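Student Projects | Robotics and Automation
Saturday, September 3, 2022
By Retno Sinaga
Print this page | E-mail this article

4. Cable handling in the furnished-room task
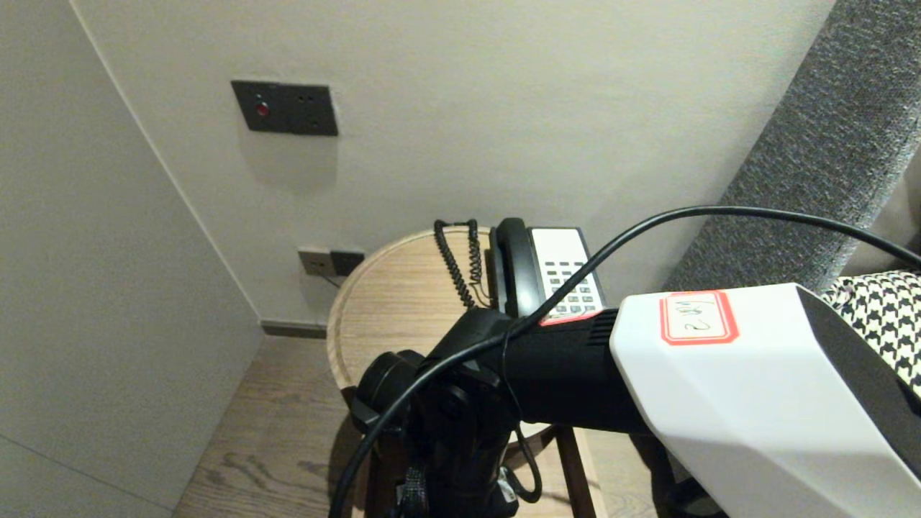
Figure 3. Arm joint and external cable in front of the side table with the corded telephone.

The second task of the Winel course project asks each student team to program one arm so that it can reach objects on a small table without disturbing what stands near them. In the first task, described in Section 3, all objects were placed on a bare bench. The furnished room is harder, as the furniture limits the directions from which the arm can come, and several objects have cords of their own.

The telephone was chosen by the teaching staff as the main target. It has a handset with a coiled cord, and this cord can hang over the rim of the table (Figure 3). A team receives full marks for a trial when the gripper touches the handset at the planned point and then goes back to the start position, and neither the cord nor the cable of the arm has pulled on any object. Lifting the handset was not part of the task this year.

In our planning software, which the students call Magagula, the arm is modelled as a set of rigid bodies. The cable is not modelled at all. We knew this weakness before the course began, but we did not expect that it would have so much influence on the results. The cable runs outside the arm and makes a wide curve over the joint. When the joint turns, the curve changes its shape, and it can pass in front of the target or rest against it. A path that is free of collision in the software may therefore not be free in the room.

Ten weeks were given to the task, and 28 students took part in 11 teams. Together they recorded 2,890 trials. Most failures in the first weeks were classified by the teams as errors of position. After we read the trial notes again with the students, we moved many of these failures to a separate class, "cable contact". The labels used in Section 5 are the corrected ones.

The teams found different solutions. Team Vulora added a virtual cylinder over the joint, so that the planner keeps a larger distance from the table. This was simple to program, but it also removed some good paths, and the arm became slow near the wall. Team Brustden kept the original model and limited the rotation of the joint during the approach. Their paths were longer, but the behaviour of the cable was easier to predict. Two other teams tried to fasten the cable closer to the arm with soft ties. We allowed this only after the length of the free part had been checked by a supervisor.

We did not compare the solutions under equal conditions, as each team was free to choose its own start position and speed. The differences reported in the next section should be read with this in mind.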